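Budget for a second arm: grippers, spares and what I'm forgetting

tchornovol
Saturday, October 24, 2020
We have one bench arm running in the shed and I've been asked to put numbers together for a second. The Skorau is the obvious choice as we already know the controller. My list so far is arm, mount, controller, a wrist camera and one set of fingers. What else ends up on the invoice?

grubscrew_13
Fingers, plural. The rubbery ones are consumables. Moltitov quoted us $319 a pair in July plus freight, and we went through more of them than I'd planned for. Put them under operating costs or you'll be asking for capital money every few months.

fchala
Agree on fingers, disagree on buying the Moltitov ones. Varkico do a pair for $379 and they've outlasted two sets of the others on our line. Dearer up front, but less downtime while someone swaps and recalibrates.

grubscrew_13
Depends what you're picking. We do cartons all day and the cheap ones are fine. I wouldn't pay the extra $60 until I'd worn out a set and knew why.

Demchenko_fan
You're both arguing over small change. Get the service agreement priced first. Ours was 12 months and the renewal wasn't in anybody's budget.

tchornovol
Thanks all. Service agreement is a good catch, I'll get it quoted for 12 months and again for 36.

On what we're picking, it's mostly chunky toy bricks in and out of a shallow tray on a white table. Nothing heavy, nothing sharp. Storage is just plastic crates stacked up behind the table, so I hadn't put any money against furniture.
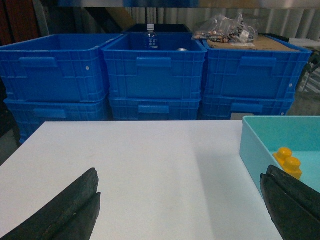

I was going to allow for two spare pairs in the first year and look at it again after that. If the cheaper fingers do the job on bricks I can't see a case for the Varkico ones yet.

fchala
Two pairs is light if you're running every day. I'd go four. And check the bolt pattern before you order, Feven Chala's rule number one, learned at my own expense.

grubscrew_13
Two is plenty for bricks. Four pairs will sit in a drawer going hard.

Demchenko_fan
Allow something for a proper bench too. A second arm on a light table will have the first one shaking.

tchornovol
Separate table, so that should be right. I'll put down three pairs and split the difference. Quote request goes in on Monday.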